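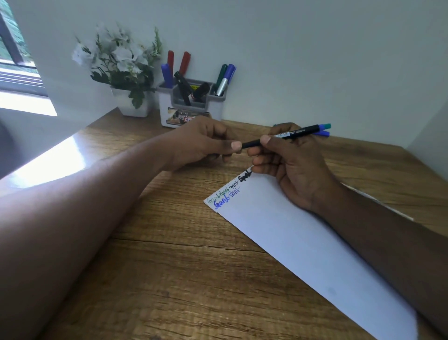 Wie viel Puffer braucht man, wenn man einen kleinen Roboterarm anschaffen will?
15 Prozent auf die Gesamtsumme, und zwar bevor das erste Angebot reinkommt.

So, kurz zwischendurch, September 2022, Sonntag und ich sitze an der Planung. Zwei Angebote liegen vor. Hulta: Arm, Controller, Fuß, alles drin, Lieferung aber erst im Februar. Skindau: billiger, dafür Greifer extra, Kabelsatz extra, Schulung extra. Wer denkt sich sowas aus. Hab alles nochmal in die Tabelle getippt, jetzt liegen die beiden 121 Euro auseinander. Dafür der ganze Aufwand.

Versand ist noch offen. Noemi fragt Montag nach, ob man die Spedition selber beauftragen darf. 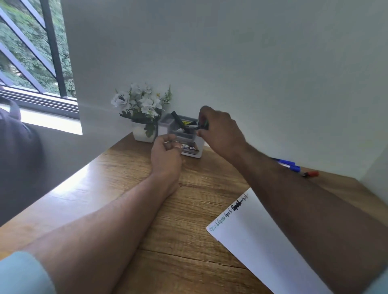

Sudheer Nair schrieb mir dazu, ich soll den Greifer auf keinen Fall gleich mitbestellen, erst die Teile vermessen, dann kaufen, er habe 500 Euro für Backen ausgegeben, die nie montiert wurden. Ok. Greifer kommt also in eine eigene Zeile, Status offen. Wartung auch, die hatte ich komplet vergessen.
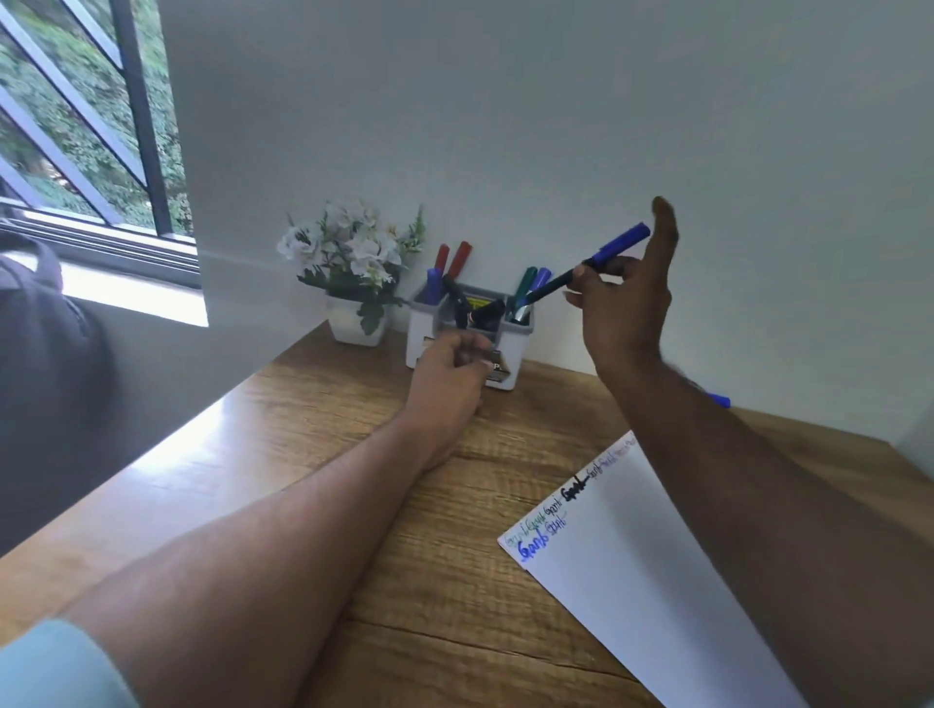 Bleibt die Frage mieten oder kaufen. Mieten bei Zaklow ginge monatsweise, rechnet sich aber nur, wenn wir wirklich nach dem Test aufhören, und das glaubt hier keiner. Für die Kostenarten nehme ich ab jetzt Farben, Blau für fest, Grün für geschätzt, Rot für strittig. Steht alles im Stifthalter an der Wand, muss also nichts dazugekauft werden. Schwarz bleibt für Summen, das fette schwarze „Good“ auf dem Blatt liest man auch von weiter weg noch.

Nächste Woche dann Zahlen von Laing, fals die sich melden.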